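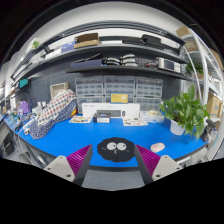
Sovus Staff Forum > Premises > Desk items and packaging

Facilities_Desk
Members are reminded that keyboard boxes, instruction sheets and similar packaging should be removed from desks within 7 days of delivery. Plants may remain, provided that the pot stands on a saucer.

kurnomau_2
May I ask that boxes be exempt until the warranty period has ended? Sheehan declined my return last December for want of the original carton.

Accounts28
I cannot support that. The store cupboard on level 2 has 34 shelves for this purpose – most are bare.

kurnomau_2
The cupboard is locked after 4 pm.

Facilities_Desk
Keys may be requested at reception. Cartons should be labelled with the desk number.

tmr_flostska
Do novelty mouse mats fall under the same rule? Ours has a cartoon face and is in daily use.

Facilities_Desk
Mats are permitted.

Accounts28
Plain ones would be preferable in client areas.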